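Section 3: Setting Up and Loading the Heated Drying Cabinet

3.1 Before you begin

The Hollham 916 drying cabinet is intended for indoor use in laundries, mudrooms and staff change areas. Installation must be completed in accordance with Section 2 before any of the steps below are attempted. The cabinet must stand level, with the transport brackets removed and the exhaust duct connected.

Check that the following items were supplied in the accessory carton:

Hanging rails (3)
Flat drying rack
Lint screen
Condensate tray
Door seal conditioner, single sachet

If an item is missing, contact the supplier and quote the serial number printed inside the door.

3.2 Fitting the rails and rack

1. Open the door fully and confirm that it stays open without support.
2. Insert the left end of the upper rail into its socket, then lower the right end until it clicks.
3. Repeat for the two remaining rails. The lowest rail is shorter and fits only the front pair of sockets.
4. Slide the flat drying rack into the bottom guides with the raised lip facing the door.
5. Seat the lint screen in the slot behind the rack. The coloured tab must remain visible.
6. Push the condensate tray in until it meets the stop.

Caution: Do not operate the cabinet without the lint screen. Accumulated lint is a fire hazard and damage arising from its absence is not covered by the warranty.

3.3 Preparing garments

Garments should be spun at the highest speed permitted by the care label. Items that drip will overfill the condensate tray and trigger fault code E61.

Empty all pockets and close zippers. Shake each garment out on a clear surface and open any folds at the collar, cuffs and waistband, as bunched fabric dries unevenly and may retain an odour.
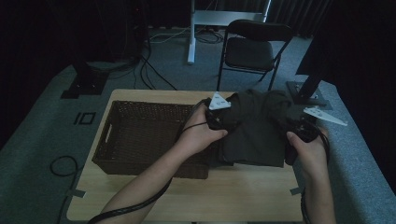
Heavy cotton and canvas items should be hung from the upper rail with a space of one hand's width on either side. Knitwear and anything labelled "dry flat" belongs on the rack. Do not place garments over the air inlet at the rear.

Note: Items that have been cleaned with solvents, or that carry traces of oil or fuel, must not be placed in the cabinet under any circumstances.

3.4 Running the first cycle

The first cycle is run empty to clear manufacturing residue from the heating element. A faint smell is normal and should disperse by the end of the cycle.

1. Close the door and switch the cabinet on at the wall.
2. Turn the programme dial to Conditioning.
3. Press and hold Start until the indicator turns green.
4. Leave the cabinet undisturbed for 147 minutes.
5. When the tone sounds, open the door and allow the interior to cool before touching the rails.

Caution: The rails and inner walls become hot during operation. Keep children away from the cabinet until it has cooled.

If the indicator flashes amber at step 3, the door is not fully latched. Open it, inspect the seal for trapped fabric, and close it again.

3.5 Record of commissioning

For cabinets installed in shared or commercial premises, the installer is to enter the serial number, rail configuration and result of the first cycle on the card at the back of this manual. The completed card is to be kept with the cabinet. Programme selection for everyday loads is covered in Section 4.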